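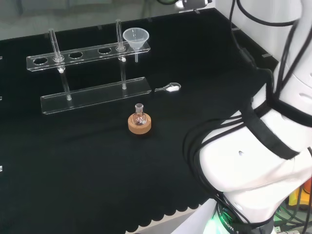 Lomari Countertop Materials Table

README for the sheet and slab data, release 6

Contents

The Lomari table lists properties of materials sold for kitchen and bathroom countertops. Each row is one material in one thickness from one supplier. Release 6 has 736 rows. It covers quartz composite, natural stone, sintered stone, high-pressure laminate, solid wood and stainless steel. Concrete is left out because most of it is cast to order and the suppliers do not publish comparable values.

The table is meant for people who write estimating tools, cut-list software or product comparison pages. It is not a substitute for the supplier's own data sheet when a top is being ordered.

Files

materials.csv – the main table, UTF-8, comma separated, one header row
suppliers.csv – supplier codes and the country where the material is made
edges.csv – edge profiles that each supplier offers, keyed on material_id
changes.txt – row-level changes since the previous release

Columns in materials.csv

material_id: text, never reused. If a product is withdrawn, its row stays and status is set to "withdrawn".
family: one of quartz, stone, sintered, laminate, wood, steel.
trade_name: as printed by the supplier, with trademark signs removed.
thickness_mm: nominal thickness. For laminate this includes the core board.
mass_kg_m2: mass per square meter at nominal thickness.
absorption_pct: water absorption by mass. Empty for wood and steel.
heat_note: the supplier's wording on hot cookware, shortened. This is free text and should not be parsed.
stain_class: 1 to 5, where 5 is no visible change after cleaning.
max_span_mm: longest unsupported run the supplier allows, for example over a dishwasher.
overhang_mm: longest unsupported overhang at a breakfast bar.
source: "sheet" if the value comes from a supplier document, "bench" if we tested it.
status: current or withdrawn.

Where the values come from

Most values were typed in from supplier sheets and checked by a second person. The stain_class column is different. Suppliers test with different liquids and different contact times, so their grades can't be placed side by side. For 187 rows we ran our own test on cut samples and marked them "bench". The liquids were coffee, red wine, beet juice, olive oil, vinegar and a household descaler. Each was left under a watch glass for 16 hours, then wiped with warm water and dish soap. Grading was by eye, under the same lamp, by two people. Where they disagreed, the lower grade was kept.

The source column applies to stain_class only. All other columns are from supplier sheets in every row.

Missing values

An empty cell means the supplier gives no value. It does not mean zero. In this release 211 rows have no max_span_mm, nearly all of them in the stone family, where the limit depends on the slab and is set by the fabricator. Please do not fill these from the family average. Granite and marble differ too much for that.

Known problems

Trade names are not unique. Pillo and Negri both sell a quartz called "Ash", and they are different products. Join on material_id.

Ulia changed the core board in its laminate range in February. Rows for the old board are marked withdrawn, but some shops still hold stock of it, and the label on the back is the same. The mass is the easiest way to tell them apart.

Polished and honed finishes of the same stone share one row unless the supplier gives separate absorption values. Honed marble will usually mark faster than the grade suggests.

Sealed stone was tested as delivered. We did not reseal samples, and the table does not record the sealer.

Units and rounding

All lengths are in whole millimeters. Supplier values in inches were converted and rounded down for spans and overhangs, and to the nearest millimeter for thickness. Decimal points are used throughout – spreadsheet users with a comma locale should set this on import.

Corrections

Send corrections to the maintainer, Reet Vītola, with the material_id and a copy of the supplier sheet. Changes without a sheet are held until one can be found. Accepted changes go into changes.txt and appear in the next release.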